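3.2. Material textil y superficies de apoyo

El estudio se limitó a una sola clase de prenda doméstica, la toalla de rizo de tamaño pequeño, por ser la pieza que con mayor frecuencia aparece en los cestos de ropa limpia de los hogares consultados en la primera fase (apartado 2.4). Las sábanas, los manteles y la ropa de vestir quedaron fuera. En las entrevistas, las personas participantes distinguieron con claridad entre «doblar» y «dejar recogido»: lo primero supone que los bordes coinciden y que la pieza puede apilarse; lo segundo, únicamente que ocupa menos sitio. Mantenemos esa distinción en todo el trabajo, porque buena parte de los desacuerdos entre codificadores procedía de ella.

Se reunieron 811 registros de pliegue, repartidos entre las 43 toallas del lote Ibarra y las incorporadas más tarde desde el lote Grera. Las del primer lote habían pasado por un uso prolongado en viviendas. Las del segundo eran nuevas y se lavaron seis veces antes de emplearse, con el fin de eliminar el apresto. Aun así, conservaron una rigidez algo mayor en las costuras, y en los análisis del apartado 4 el lote se introduce como factor. No se aplicó suavizante en ningún caso. Entre un registro y el siguiente la pieza se sacudía a mano y se dejaba caer sobre la superficie de apoyo desde la altura de los hombros.

La elección de la superficie merece un comentario. Los ensayos preliminares de agosto se hicieron sobre tablero desnudo, y las toallas resbalaban al tirar de una esquina, de modo que el pliegue arrastraba consigo la pieza entera. Sobre una tela ocurre lo contrario: el rizo se agarra al fondo y la capa inferior permanece quieta mientras se mueve la superior. Se adoptó por ello un fondo de color verde azulado oscuro – el contraste con los tonos claros de las toallas facilita además seguir el contorno – y se mantuvo sin cambios hasta el final de la recogida.

3.3. Estados intermedios

La literatura sobre tareas del hogar suele describir el doblado a partir de dos momentos, la pieza extendida y la pieza terminada. Entre ambos hay un conjunto de configuraciones que rara vez se nombran y que, sin embargo, ocupan la mayor parte del tiempo. Para este trabajo se definieron cuatro. El estado A corresponde a la pieza extendida por completo, con las cuatro esquinas visibles. El estado B, a la pieza apoyada con uno o más pliegues, en el que se aprecian capas superpuestas y al menos un borde recto. El estado C es el de la pieza parcialmente levantada, sujeta por un punto y todavía en contacto con la superficie. El estado D agrupa las configuraciones arrugadas en las que no es posible identificar ningún borde.

La Figura 4 recoge un ejemplo de B y otro de C. El primero pertenece a la variante que denominamos triangular, frecuente cuando se ha tomado una esquina y se ha llevado en diagonal hacia el interior. En el segundo, el tejido forma una tienda bajo el punto de sujeción, con dos esquinas reconocibles hacia el lado izquierdo. 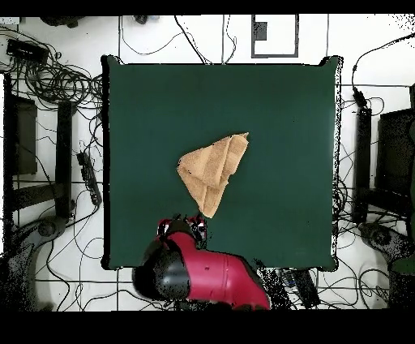
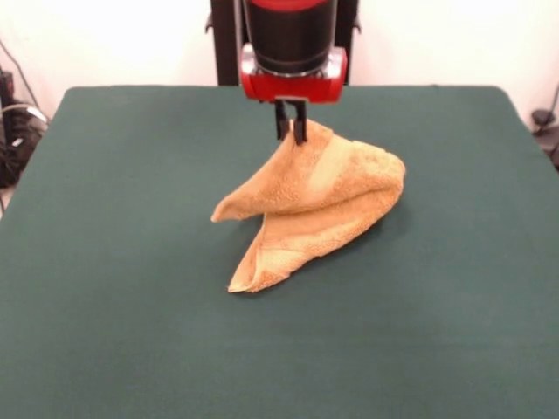
Figura 4. Toalla de rizo de color tostado sobre fondo verde azulado oscuro. Primera imagen: estado B, variante triangular. Segunda imagen: estado C.

Brisa Xolalpa
Investigadora principal, grupo de Textiles y Vida Doméstica, Instituto Busent

El estado B plantea dos dificultades de codificación. La primera es el número de capas. En una toalla fina, las capas pueden contarse por el borde; en una de rizo, el pelo oculta la separación y dos capas se confunden con una sola más gruesa. Se pidió a los codificadores que anotaran únicamente las capas cuyo borde pudieran seguir con el dedo sobre la pantalla, sin inferir las restantes. La segunda es la forma del contorno. Un pliegue diagonal bien hecho produce un triángulo de lados rectos, pero es habitual que uno de los lados se abombe o que aparezca una solapa redondeada donde debería haber un vértice. Esos casos se mantuvieron dentro de la variante triangular siempre que conservaran una punta definida y un lado recto.

Las crestas se anotaron aparte. Llamamos cresta a un relieve alargado que sobresale de la capa superior y no coincide con ningún borde. Su presencia suele indicar que la capa inferior se ha quedado recogida al plegar, aunque a partir de una única vista no puede afirmarse, y en consecuencia la variable registra la cresta y deja sin atribuir la causa.

En el estado C la atención se desplaza al punto de sujeción. Cuando este se encuentra en una esquina, el resto de la pieza tiende a ordenarse: el peso tira del tejido y los bordes contiguos se enderezan a medida que se separa de la superficie. Cuando se encuentra en el interior, el tejido cae alrededor en forma de tienda y las esquinas quedan repartidas sin una disposición fija. Esta segunda situación resultó la más costosa de codificar. Heriberto Ventura y Spyros Moschos revisaron por separado todos los registros de este tipo y discutieron las discrepancias en sesiones quincenales, la última de ellas el 16 de diciembre de 2022. En los casos en que no hubo acuerdo se conservó la etiqueta «interior, sin determinar».

Una esquina se consideró reconocible si se distinguían los dos bordes que la forman en un tramo al menos igual a la anchura de la costura. Las puntas que se originan por el propio pliegue se anotaron también, con una marca distinta, dado que para quien dobla cumplen una función parecida: ofrecen un sitio por donde coger. Varias participantes lo expresaron así en las entrevistas, al comentar que buscan «un pico» y no se preguntan si es el verdadero.

3.4. Fiabilidad y revisión

Leopoldo Chávez preparó el manual de codificación y formó al resto del equipo con un conjunto de registros ajeno al corpus. La hoja de anotación, basada en la plantilla Sokow, incluía campos para el estado, el número de capas visibles, las esquinas reconocibles, las puntas de pliegue y las crestas. En total se generaron más de 2000 anotaciones, ya que cada registro podía recibir varias si la pieza cambiaba de estado durante la manipulación.

El acuerdo fue alto en A y D y más bajo en la frontera entre B y D, es decir, en las toallas plegadas de forma irregular. Hnat Kobzar propuso resolver esos casos atendiendo al borde más largo: si podía seguirse en más de la mitad de su recorrido, la pieza se clasificaba como B. La regla se aplicó también a los registros ya codificados, que hubo que abrir de nuevo. Los cambios afectaron sobre todo al lote Grera, en el que las costuras más rígidas mantenían el borde a la vista incluso con el paño bastante arrugado.

No se intentó ordenar los estados en una secuencia única. Una toalla puede pasar de B a C y volver a B con otra forma, o quedar en D después de un pliegue que parecía correcto. En los domicilios de la primera fase se vio con frecuencia que la persona sacudía la pieza y empezaba de nuevo en lugar de corregir un pliegue torcido – una conducta que las entrevistadas rara vez mencionaban al describir cómo doblan. El análisis del apartado 4 trata por tanto las transiciones por parejas, y deja para el apartado 5 la comparación con lo que las participantes decían hacer.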